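Teaching by hand: the Dridalberg robotics club's cooking project

The robotics club at Dridalberg College has 12 members and one project this year, a two-armed machine that can move food from a plate to a skillet. Subira Barasa, who coordinates it, describes the work so far as mostly bookkeeping.

"People join expecting to build arms," she says. "They spend the first term recording themselves doing kitchen tasks and labelling the files."

The method is demonstration. A student puts on gloves fitted with trackers, one to each hand, and does the task at a table. Position and orientation are logged for both hands, and the logs are later used to train the controller, which the club calls Plutent.

The club had 279 recordings at the end of July. Barasa wants another 50 before any of it is run on the arms. 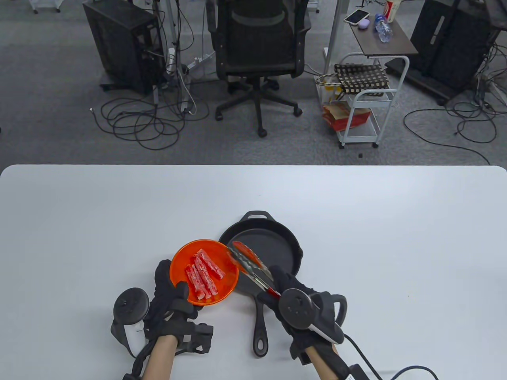 Tongs are the hard part, she says. The tracker reports where the hand is, but the tips sit well forward of it, and a small error in wrist angle becomes a large one at the food.

"We measure the offset at the start of every session. If someone shifts their grip halfway through, that recording is marked and we leave it out of the first training set."

Each attempt has 3 stages: approach, grasp and release. Students label the boundaries themselves, then swap files with a partner and label them again. Where the two disagree by too much, the pair sit down and go through it together. Barasa considers this the most useful exercise in the program — it makes students say what they mean by a grasp.

The left hand is recorded as well. Early versions logged only the tongs, and the controller had no information on how the plate was being held or tilted.

"It learned to reach for a plate that stayed put," she says. "Ours never did."

The next job is a change of cable routing at the wrist, followed by a second calibration check at the end of each session. Work on the arms is planned for next term.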